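Small arm, which gripper? Kito parallel vs Nomeck soft fingers

Forum > Arms and grippers > Trying things out

25 replies hidden by your settings. Showing selected posts.

tablemat_tess
Posts: 101

Evening all. I've been putting this off for a fortnight, partly from laziness and partly in the hope that I'd have a clear answer by now, and I haven't, so you can all help me make up my mind.

I've got a small arm on the bench and three grippers on loan or bought for it. The first is the Kito parallel one, with plain black fingers and a short stroke. The second is the Nomeck with the soft bending fingers that everyone was raving about in the spring. The third is an older Gu gripper that Xiuying Duan very kindly posted to me wrapped in what I think was an entire jumper (thank you, Xiuying, the jumper is washed and coming back to you!).

What I want it for is dull stuff. Pick up a foam block, put it in a bowl, take it out of the bowl, do it again. I gave each gripper 100 goes at the same job, with the block set down wherever I happened to drop it, and the Kito missed 11 of them. The Nomeck missed fewer when the block was out on the open table, but as soon as it was in the bowl the thing went to pieces. The fingers splay out before they close and there isn't the room for it. They catch on the rim and then either the bowl comes along for the ride or the block gets nudged round to an even worse angle.

The Gu I haven't finished with. It's slow but I rather like it.

So do I stick with the Kito and work on my approach angles, or is there a trick to the Nomeck in tight spaces that I'm missing?

oldsolder
Posts: 2,145

Hello Tess, lovely write-up. I'd stay with the Kito. I have had soft fingers on two different arms now and I always go back to hard ones for anything with a wall round it. The soft ones are a joy on fruit and bread rolls and anything lumpy, and I wouldn't be without them for that, but a foam brick has nice flat sides and flat sides want flat fingers.

What have you got on the tips? If it's the bare plastic that comes in the box, try a bit of thin rubber before you do anything else. I used the stuff sold for lining kitchen drawers, cut with scissors and held on with double-sided tape, and it made more difference than a whole weekend of fiddling with the grip force.

Pennywhistle
Posts: 412

Going to disagree with oldsolder here, in a friendly way. I don't think the test is fair to the Nomeck. Did you change the opening width between the table and the bowl, or did you leave it wide open for both? It opens all the way by default and hardly anybody needs that much. There's a setting in the controller for a part-open start (it's on the second page, badly named, I think they call it "rest spread"). Bring it down until the fingers are only just wider than the block and it will go into a bowl perfectly well. Mine does cups.

Also, foam squashes. A parallel gripper that is a bit keen will leave two dents in the block, and after enough goes you're testing how well it picks up a dented block, which is easier because the fingers find the dents. Have a look at yours and see.

tablemat_tess

Oh, that's a very good point about the dents and I feel rather silly. I went and looked at the old block and yes, there they are, two little dimples, one each side. I've opened a fresh one. And no, I never touched the rest spread, I didn't know it existed. I'll try it.

oldsolder, bare plastic, yes. Drawer liner is on the shopping list.

oldsolder

Cups with straight sides or cups with sloping sides, Pennywhistle? I only ask as I tried that very setting and all was well until the block lay across the bowl corner to corner, so to speak, with both ends up against the curve. Then there's nothing under the ends to grip and you have to come at it across the middle, and the wrist has to turn to suit. That's where the soft ones let me down. They'd close all right, and then the block would swivel as it came up.

Pennywhistle

Straight sides, I'll give you that one. I still think the swivel is a speed problem, though. Lift slowly for the first little bit and then go as fast as you like.

XDuan
Posts: 58

Keep the jumper, Tess, it was my brother's and he has forgotten it.

About the Gu: it is slow because the motor is small, and you can't do much about that, but it's very even. When it closes, both fingers arrive together. On a lot of cheap parallel grippers one side gets there first and pushes the block before the other side touches it. In the open you don't notice. In a bowl, the block rides up the wall. I would watch for that with the Kito before blaming your approach angle. Film it from the side if you can, as you can't see it well from above.

And is your camera moving with the arm or fixed? I changed to a fixed one and lost some detail down inside the bowl, but the calibration stopped wandering about, and I got my evenings back.

tablemat_tess

Fixed, looking down on the bench at a slant. I had the Colline one on the wrist to begin with and the picture was beautiful right up until the fingers got close, at which point all it could see was fingers. I do miss it for finding the edge of the block. I don't miss redoing the calibration every time I swapped grippers.

My one grumble with the fixed one is shine. I've got clear acrylic all round the work area, and it catches the light. The detection had a spell of being very interested in a bright streak on one of the panels. I ended up telling it to ignore everything apart from a patch in the middle, which cured it.

mugwump_ed
Posts: 37

Could you do the walls in something matt instead? I used grey card on mine. It looks dreadful but the camera loves it.

tablemat_tess

I could, Ed, but then I wouldn't be able to see in from my chair, and I'm fond of my chair.

oldsolder

I'm with Tess on the acrylic. Mine's gone cloudy at the front from years of sleeves and it still beats card. What I would say is don't leave the patch too small, or you'll be scratching your head the first time a block ends up outside it.

Pennywhistle

Tess, before you start the next lot, could you put up a picture of how the block is sitting when you call it a hard one? oldsolder and I are probably picturing two different things, and we'll go on like this until Christmas otherwise.

tablemat_tess

Of course! New block, same bowl, lying on the slant in the way oldsolder was describing. I'd be glad to know which way round you'd each bring the fingers in. My own feeling is across the short side with the wrist turned, coming straight down, but I've been wrong twice in this thread already. I'll do the Kito with drawer liner first, then the Nomeck with the rest spread brought in and Pennywhistle's slow lift, and the Gu after that when I've got a long evening for it. 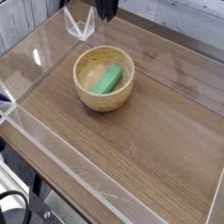
Green foam block lying diagonally in the wooden bowl, gripper just in view at the top.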